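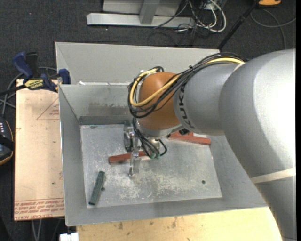
gravelpit_9 commented: Loosen every tie before you buy anything. If the jacket is dented under the tie head, the tie is too tight, and no other brand of tie will change that.

Cable ties keep cutting into cords in detached shop
Plollus Home Help > Electrical and wiring > Low voltage and cords
Posted in August

slabfloor
I have a detached shop of 400 square feet. Along the back wall I run a bundle made up of two Cat6 cables, a speaker pair and the flexible control cord for a Gittins dust collector. The bundle is 30 feet long on the straight part, then it drops to the bench and has a service loop so I can pull the bench away from the wall.

Everything is held with nylon zip ties, one per foot, pulled tight with a tensioning tool. After one year the jacket on the control cord has grooves at almost every tie. Two ties near the window have snapped. At the bench end, where the bundle bends, one of the Cat6 cables drops to 100 Mb when the bench is pulled out and goes back to gigabit when I push it in.

1. Is it the ties, the spacing, or the bend?
2. Is hook-and-loop strap strong enough for the straight run?
3. Do I need to replace the grooved cord or can I tape it?

No line voltage in the bundle. The control cord is 24 V. Shop is not heated.

3 replies, sorted by votes

ohmstead
It's all three, but for different reasons.

Spacing first. One tie per foot is more than you need on a wall with support under the bundle. Every 2 feet is fine for the straight part. Near a bend, put one tie a few inches before the curve and one a few inches after, and leave the curve itself alone. A tie in the middle of a bend that moves turns into a hinge point and all the flexing happens there.

Tension. A tie should hold the bundle together and still let you rotate it with two fingers. The tensioning tool is probably set for harness work. Turn it down to the lowest setting or put it away. On Cat6 a tight tie deforms the pairs, which changes the impedance at that spot. One bad spot may not matter. One per foot adds up.

Bend. The usual rule for Cat6 is four times the cable diameter as a minimum, installed and not moving. For anything that moves I would use 8 times or more. Solid-conductor Cat6 is also the wrong cable for a service loop. It work-hardens and cracks, and you get exactly the symptom you describe: a pair goes open in one position, the link falls back to 100, and it recovers in the other position. End the solid cable at a wall jack and run a stranded patch cord down to the bench.

The snapped ties by the window are almost certainly UV. Natural (white) nylon goes brittle in sunlight. Black ties marked UV-rated last a lot longer – plain black is not always the same thing, so read the bag. Dry winter air makes nylon more brittle too.

For your third point, see whether you can feel the groove with a fingernail on the inside of the bend. If the inner insulation is not visible and the section does not move, leave it. If it is in the loop, replace the cord. Tape doesn't restore anything mechanical.

tinsnip_b
Hook-and-loop everywhere, no exceptions. I bought a roll from Kornon and did my whole basement. You can open it when you add a cable. Never had one fail.

ohmstead, in reply to tinsnip_b
Fine for the straight run. I'd be careful in a wood shop, though. The hook side packs with sawdust and stops gripping, so wrap it with enough overlap and check it when you clean.

drywell
Agree with the top reply, with two additions.

Different cables in one bundle do not move the same way. In a loop, the ones on the outside travel farther than the ones on the inside. If they are locked together at both ends and also in the middle, the stiffest one takes the load. Clamp at both ends of the loop, keep the middle loose, and make the loop bigger than looks neat.

Also trim the tie tails flush. A tail cut at an angle with side cutters will slice a forearm and will also wear into the cord next to it. Flush cutters are cheap. I have the Sasusum pair and they are OK, the spring fell out.

slabfloor
Moved the Cat6 to a jack and used a stranded cord for the drop. Gigabit in both positions so far. Took out every other tie on the wall. The new control cord is on order and should be in Thursday. Will use strap on the straight part and leave the loop untied between the clamps.

ohmstead
Label both ends of the new cord before you pull it.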